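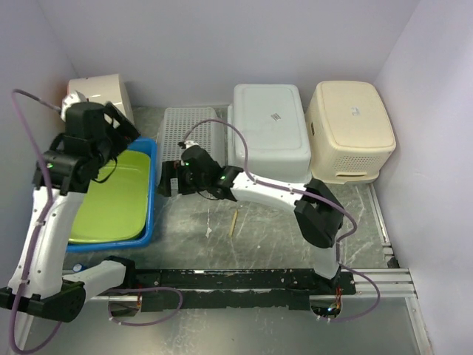
Two arms share one rail in a Birnska test cell, with a blue tray, a perforated basket and other household containers set along the walls.

Birnska Shares Results From Perkach, a Method That Helps Two Robot Arms Learn to Tidy Together

Study of 2084 practice runs finds that mixing up the containers matters more than adding more hours

Birnska is delighted to share the first full results from Perkach, a training method for pairs of robot arms that have to work side by side in a small space. The project has kept a good many of us busy (and a good many storage bins out of our kitchens) since last spring, and we are very happy to be able to talk about it at last.

The question behind Perkach is a simple one to ask. If you teach two arms to pick up an everyday thing and put it away in a tray, a basket or a box, how much of what they learn still holds when the containers are swapped or pushed somewhere else? Anyone who has reached into the wrong kitchen drawer the week after moving house will know the feeling – and robots, as a rule, have coped with it a good deal worse than people do.

To find out, the team at Birnska collected 2084 practice runs, each one guided by a person from start to finish. In the first 1000, the containers stayed in the same places. For the rest, they were shuffled between sessions, with wide and narrow ones trading spots and lids sometimes left on. Two versions of the same control program were then trained, one on the fixed layouts only and one on a blend of 800 runs drawn from both groups.

Both versions were given the same 100 test layouts, none of which had appeared in training. The version trained on the blend finished the task in 81 of them. The version trained on fixed layouts finished in 46, even though it had learned from the larger set of runs. We had hoped for a gap, and we will admit that this one was wider than we had guessed over coffee.

The second part of Perkach deals with manners. Arms that sit close together can easily reach for the same spot, and the usual answer is to make one of them stop and wait. Perkach lets each arm plan around where the other one is likely to go next, so both can keep moving for most of a run. Bumps and forced stops were logged separately, and the full tables are included in the report.

There is still plenty to do. Thin items lying flat on the floor of the cell remain hard to grasp, and closed lids gave both versions trouble. Tesalex, which supported the work and helped plan the tests, will join Birnska for a second round that looks at those two problems first.

The report, the test layouts and the training notes are free to download from the Perkach project page. Birnska will also host an open afternoon at its Riviere workshop on a Wednesday in March, beginning at 2 p.m., with short talks, time at the test cell and something warm to drink. Everyone is welcome, including students and people who are simply curious. Please write to the Birnska press office to save a place or to ask for more pictures.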